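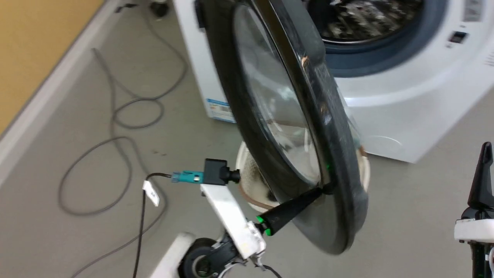 *Door open, drum visible. The gray ring around the opening is the part this month's item is about.*

## Laundry room notes: looking after the front-loader

The washer at Ullance gets used by 16 apartments, and in January we had more notes in the box about smell than about anything else. Towels were the main complaint, then gym clothes. One tenant wrote that her sheets smelled fine coming out and sour by the time they were folded. We asked Heriberto Quintero to look at the machine, and he spent a morning on it. Most of what follows comes from him.

The short version is that the washer is sound. The belt, the pump and the bearings are all fine, and there is no reason to replace it this year. It needed cleaning in places that a normal wash doesn't reach, and it needs to be left open between loads.

### The door

Leave it open when you take your laundry out. It doesn't have to be all the way back against the hinge. A hand's width is enough if you're worried about somebody walking into it, but wider is better overnight.

We know this goes against the old sign, which told everyone to close the door after use. That sign was written for the top-loader we had before, and it has been taken down. Drahomíra Vondráček has made a new one and it's on the wall by the sink.

When you open or close the door, move it by the frame and don't lean on it. The hinge carries the whole weight of the glass, and a basket of wet towels resting on top of that is too much for it. Heriberto tightened one hinge screw while he was there. If the door ever needs a lift to make it latch, please write that down in the book so we can get to it before the latch goes too.

### The gasket

The rubber ring is folded, and the fold at the bottom holds water after every load. Lint, hair and bits of tissue end up in there and stay. Heriberto took out two coins, a collar stay and a good deal of gray sludge. The collar stay is in the dish on the shelf if you're missing one. The coins went into the soap fund.

What we're asking of everybody:

- Check pockets before loading. Tissues are the worst.
- After your last load of the day, run a dry cloth around the inside of the fold, bottom part first.
- Look in the fold for socks. Small ones get pushed in there during the spin and sit until somebody else finds them.
- Wipe the inside of the glass with the same cloth if it has a film on it.

The cloths are on the hook behind the door to the hallway. Used ones go in the bucket underneath. Rozália Vrabec takes the bucket up and washes them with her own kitchen towels, so please don't put anything else in it.

Don't pull hard on the rubber to see behind it. It is held on by a spring clamp, and once that slips the machine will leak from the front. Folding the lip back with a finger is all you need to do. And please, no bleach straight on the gasket. It was tried last year and left the rubber tacky for weeks.

### Detergent

Too much of it is the other half of the smell. Front-loaders use little water, and when there's more soap than the water can carry off, the rest stays on the drum and in the hoses and goes sour. It stays in your towels as well, which is why they get stiff.

Two tablespoons of liquid is plenty for a full load here. The cap on most bottles holds far more than that, and the lines inside it are hard to read in our light. There's now a measuring spoon on a string next to the shelf. For powder, use the same spoon, level.

Only use detergent marked for high-efficiency machines. The building supply is Brernel, unscented, and it's in the white tub. If you bring your own, that's fine – just check the label.

Skip fabric softener if you can. It coats the drawer, and the drawer was in bad shape. It pulls out completely if you press the tab at the back, and it can be rinsed under the hot tap. Svatopluk Bartoš did it in January and says it took an old toothbrush and a lot of patience, but it should be quick from here on if it gets done regularly.

### The monthly hot wash

Once a month the washer will run an empty cycle on the hottest setting. We'll put a note on the door the evening before. It takes close to three hours from start to finish, and the machine can't be used during that time. We'll start it at 9 in the morning, when the book shows the fewest names.

Please don't add clothes to this one, even rags. It is run with a cleaning powder that isn't meant for fabric.

If you normally wash everything cold, it helps to do your towels or sheets warm now and then. Cold washing is fine for clothes, but a machine that only ever runs cold builds up grease.

### The filter

The drain filter is behind the small flap low down on the machine. This one is not for general use. If it's opened with water still in the pump, it all comes out on the floor, and it is more water than you would think. Heriberto will do it every three months and write the date in the book.

If the washer stops with water in the drum, don't force the door. Leave it, write a note, and call the number on the wall.

### Loading

Fill the drum loosely. You should be able to put a hand flat on top of the laundry without pushing down. One heavy item alone, like a bath mat, will make the machine thump during the spin, so add a couple of towels to balance it. Bras and anything with wires should go in a mesh bag. There are two bags on the shelf for anyone to borrow, and they need to come back.

Comforters don't fit. The single-size ones go in, but they don't get clean in the middle, and they come out so heavy that they strain the door on the way past. Vaněk on the corner has larger machines and is open until 10 at night.

### What it cost

The work, the cleaning powder and a spare gasket came to $179, paid out of the laundry account. The gasket hasn't been fitted. It's in its box in the storage room, and with some care it should stay there for a good while. The price per load stays the same.

### Booking

A few people have asked about evening slots. From next month the slots are two hours each, with the last one starting at 8 p.m. so the spin is over before quiet hours. Nuno Valente is redrawing the page in the book. If you can't use your slot, cross your name out so that others can see it's free. Laundry left in the drum more than half an hour past the end of a slot may be moved to the blue basket by whoever is next.

Lost socks are pinned to the board through the end of the month. After that they join the cleaning cloths.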